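# Looking after the two-arm cooking cell: my semester report

The cell is two arms, a white tabletop and an electric cooker, and my job for the semester was keeping it running. I cooked almost nothing myself – other people collected the runs, and I came in before and after with a hex key.

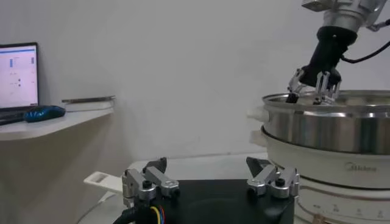
Kyriaki Kalogeropoulos read my first draft and wrote in the margin that I'd put far too much in about software and hardly anything about cables, when cables were what stopped us most. Fair point! So, cables first.

The bundle on the near gripper (one thick black sheath, plus thin yellow, blue and red wires) comes out at the lower left corner of the body, and every time the wrist rolls all the way over, the thin wires get tugged where they go in. We lost the gripper 4 times that way. I refitted the plug, left more slack before the first tie, and put a limit on the wrist roll in Tirik, our control program. After that it ran 68 cycles in a row without a dropout, and I was very pleased with myself.

Then the screws. The finger brackets on the near gripper are held with small dark bolts that work loose, and you don't notice until the tips stop lining up. I now check them every 15 cycles, fingers wide open, and it takes me nearly 11 minutes if I don't get distracted (I do).

The arm that goes down into the pot needs extra care. Its fingers are slotted plates, so food can get stuck in the slots, and I clean them with a bottle brush before parking the arm. I also recheck its lowest height whenever the cooker has been moved, even a tiny bit.

Still on my list for August: a proper cable guide from Ruvstead, and a spare set of fingertips.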